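Diary > Clinic year > September

September, late evening
by Kristof Verbeke

What a night! I have to get it down before I fall asleep, because my feet hurt and I'm grinning like a fool.

We ran the first evening flu shot clinic at the Flalton community hall, the one I've been pestering the county nurses over since spring. Doors at four, and by ten past there was a line down the ramp. We had 200 doses in the cooler and I'd told everyone (loudly, more than once) that we'd be lucky to use half. We gave 175. In Flalton! Last year the whole season at the Gallham pharmacy came to 221, and that's a town three times our size.

I think the hours did it. People kept saying so at the check-in table. One man came straight from his shift with his lunch pail still in his hand, and he said he'd never been against the shot, he just couldn't lose the pay. Mrs. Van den Broek from the bakery brought both her sons and her mother-in-law, who is ninety and who told me my arm-rubbing advice was nonsense. She may be right.
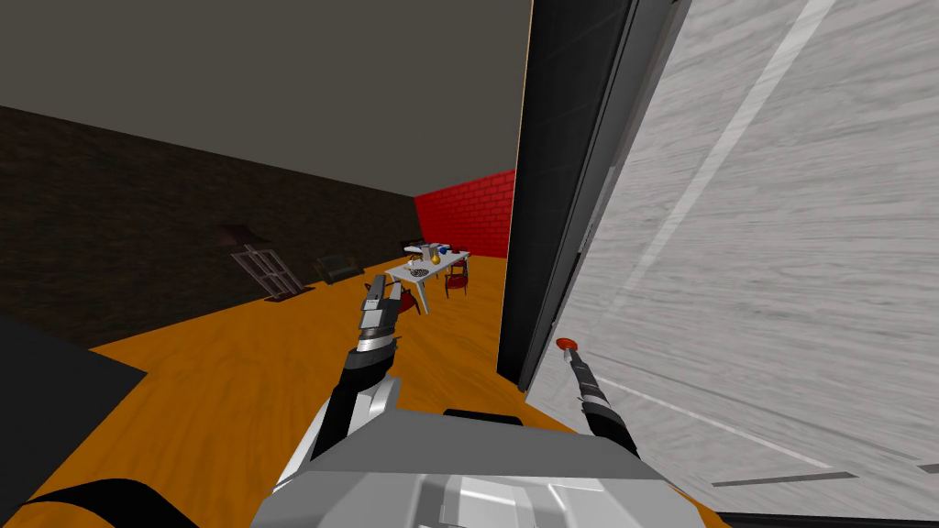 Simulated room, red handle on the door.

There were harder talks too. A young mother sat with me for twenty minutes before she'd even fill out the form. Her family had been brushed off by a doctor years ago and she wanted to know why she should trust a folding table in a hall. I didn't have a clever answer. I told her what was in the shot, what her arm would feel like tomorrow, and that she could go home and think it over. She went home. I hope she comes back, and if she doesn't I'm still glad she asked me all of it.

Things to fix: the Nulari tablets kept logging us out, so half the forms are on paper and I have to type them in tomorrow. More chairs for the waiting side. Juice for the kids! And someone has to print the Spanish sheets in bigger type, I could hardly read them myself.

The county list has 654 people over sixty-five in our zip code. I keep looking at that number. We've got the hall again in two weeks and I've already asked for more doses.

Bed now. Call Gallham in the morning about borrowing their second cooler.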